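Waitlist Length and Referral Rewards in a Pre-Launch Campaign

Project report, Marketing Methods II
Submitted by Yetunde Fashola

1. Background

Zasovard is a planned phone accessory and repair subscription aimed at owners of older handsets. The company, Litura, had no paying customers when the project began in September. It had a landing page, a price range and a mailing tool. The task set for this project was to run the waitlist for one term and report which form of reward produced more sign-ups that stayed active until the opening offer.

A waitlist is treated in this report as a sequence of steps: visit, sign-up, confirmation, referral, and response to the opening offer. Most of the course reading deals with the first two. Litura was mainly interested in the last one.

2. Research questions

Does a queue-position reward (move up the list for each friend who joins) bring in more confirmed sign-ups than a fixed discount?

Does the length of the wait change the response to the opening offer?

3. Method

Visitors to the landing page were assigned at random to one of two versions. Version A showed the visitor's place in the queue and a personal link. Each confirmed friend moved the visitor up the list. Version B showed no queue and offered a fixed discount on the first month for the same action. Text, layout and colors were otherwise identical.

Recruitment stopped when the list reached 800 confirmed addresses. Confirmation required a click in the first email. Addresses that bounced or were entered twice under different spellings were removed before assignment was analyzed.

Each version was then split again. Half of the addresses received the opening offer after a wait of 4 weeks, and half after 6 weeks. During the wait all groups received one email per week. The emails were written before recruitment started and were not changed, apart from one broken link in the second email, which was corrected on the morning it was sent. The early batch of that email had already gone out to Version A. The effect on the results is unknown and is listed under limitations.

Traffic came from two sources: a paid placement in the Oyelaran newsletter and a notice on the Jutcombe neighborhood forum. The source was stored with each address.

4. Results

4.1 Sign-ups and referrals

Version A produced more referrals in total, but they were unevenly spread. A small group of people competed for the top of the list and accounted for most of the new addresses. The majority of Version A sign-ups referred no one. In Version B referrals were fewer and more evenly spread, with up to 5 confirmed friends per person.

Addresses referred by the top of the Version A queue opened fewer of the weekly emails than addresses that had joined directly. The same drop was not found in Version B. One likely explanation is that highly motivated users sent their link to people with little interest in the product. The data do not allow this to be tested.

4.2 Length of wait

Response to the opening offer was lower after the longer wait in both versions. The drop was steeper in Version A. Open rates began to fall after the third email and did not recover when the offer was announced. Forum traffic held up better than newsletter traffic in all four groups.

4.3 Written responses

The final email contained an open question on what had made the reader join or lose interest. Answers were sorted into three codes: price, timing and trust. Timing was the most common code among readers who did not take the offer. Trust appeared mostly in Version A, where several readers doubted that the queue number was real. 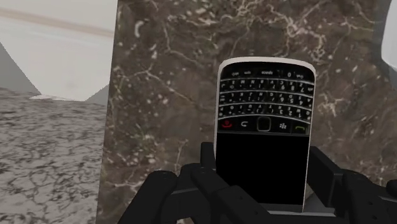

Adesuwa Balogun wrote that she had stopped opening the emails by the fourth week, as each one told her the launch was close and none of them gave a month. She would have waited longer for a plain schedule. She added that being moved up the queue meant little to her without knowing how many places would be open.

Similar remarks were coded under timing. Where a response mentioned both the schedule and the queue number, it received both codes.

5. Limitations

The list was small once divided into groups, and no significance test is reported for the wait comparison within each traffic source. The broken link affected one version only. The opening offer was a reservation without payment, so the results say nothing about retention after billing.

6. Recommendations to Litura

Use the fixed discount for the next round. Keep the wait at 4 weeks or less. State the opening month in the first email and repeat it in the same words each week. If the queue is kept, publish the number of places and cap the referrals counted per person.

Appendix A contains the email texts. Appendix B contains the coding sheet for section 4.3.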